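To: housekeeping-work list
Date: January 5, 2018
Subject: Re: Bed-making trial at the Cinville hostel

> Ramell says the arm will take over the two-person part of
> the job, pulling the top cover across and squaring it up.
> Staff would be "freed for guest-facing tasks." They have
> 3000 runs in simulation and want to start on the second
> floor in August. Has anyone on the list been through this?

We have, more or less. I cleaned rooms at Trurkholm for years and now I do the rosters there, so I get it from both sides. Stöcker sold us a towel folder with the same sentence about guest-facing tasks. I still don't know what those were. What we got was the same number of rooms, a shorter shift, and a machine that had to be fed by hand.

My first question to Ramell would be what counts as a good run. Does the cover have to lie flat from one side to the other, or does it only have to reach a certain corner? A supervisor checking rooms will look at the whole bed. If one half is smooth and the other half is all creases, somebody goes back in and fixes it, and I would like to know whose minutes those are.
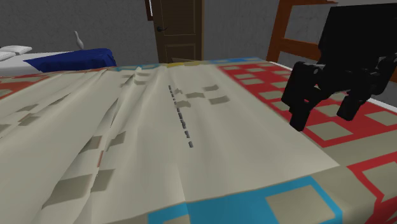
My second question is about the rooms. A simulated bedroom has no suitcase on the floor and no guest asleep at eleven in the morning. Ours have bunks, and the worst part of a bunk is the side against the wall, where you kneel and reach. If the arm does only the easy beds, then the people left on the floor get the hard ones all day. That is a change in the job and it belongs in writing before anything gets plugged in.

At our place the quota went up by 2 rooms per shift as soon as the folder was installed, on the strength of savings that were still a forecast. It never came back down – not even in the weeks the thing was out for repair. We did get 8 hours of paid training each, and only after asking for it three times.

I'm not against the machine. My shoulders would have been glad of one. But 3000 runs on a computer tell me nothing about bed number 500 on a full weekend, and I'd ask for a trial with the quota frozen and the staff doing the scoring.

Can you find out who clears a jam? With us it was whoever stood closest.

– Trurkholm rosters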